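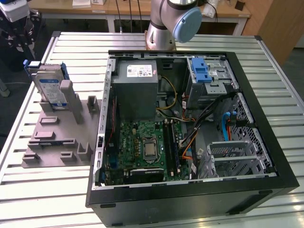
June, just after 9 at night

What a day! I've been grinning since pick-up. First proper family morning at the Bravbridge preschool room and we had far more people through than I'd dared hope for (I made 200 name stickers and there's hardly a strip left).

The bread dough table was the hit. Little ones up to their elbows in flour, grandparents too, and one dad who stayed there right through story time and didn't care one bit. I want dough out every week from now on.

Ibsa Teshome read the duck book in two languages and the mat went dead quiet. Then they all wanted it again, so he did it again, with louder ducks!
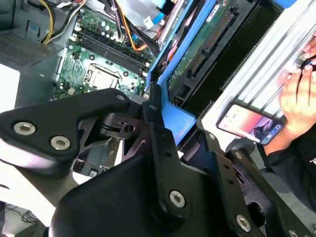
Later, in bed

Can't sleep, too many ideas. Mud kitchen along the back fence, for one. The Grurkow centre has theirs under a tree, and I'd love to do the same with our big gum. Must ask Mum for her old saucepans.

Also the new girl, 2 next month, who has cried at every drop-off so far. She let go of her mum's hand this morning, walked straight over to the water trough and started pouring. I nearly cried myself.

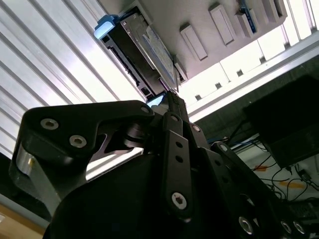

Gripper and module, June

Tomorrow: wash the smocks, ring Tefera's gran about the songs, find the lid for the paste.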